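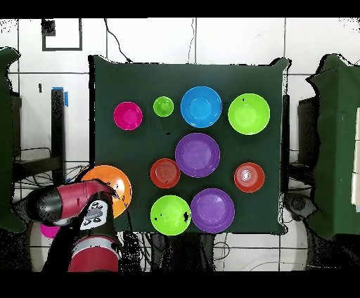
I keep reading that smaller bowls make you eat less. Selina Leitner swears by it, and so does the Prikik newsletter, which wants me to pay for a 4 week plan on the strength of it. I tried it for most of October. What I did was go back for seconds. 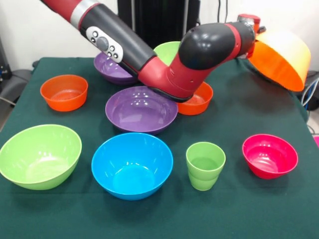 The plan says 300 calories at breakfast and 2000 for the day, with no word on who those numbers are for. Me? My brother-in-law Shoaib, who loads trucks? I asked by email and got a coupon – a small one. I'm back to eating until I'm full, usually toast.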